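Gosden open day, Thursday - hand-held gripper demo. 4 stars

Went for the hand-held grippers, one per hand, squeeze the handle and the jaws close. Got 10 minutes with a pair. Easier than I expected, the handle is comfy, wrist a bit sore after.
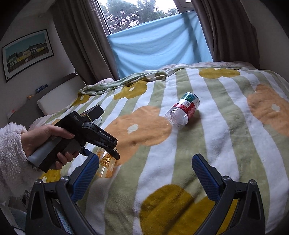
Plastic bottles on a soft duvet are a fair test I think, much harder than a hard table. Blue pads have a proper knurled texture. Queue was long and the parking at Doolan is dreadfull. Would of liked a price list. Tea was good. Go early.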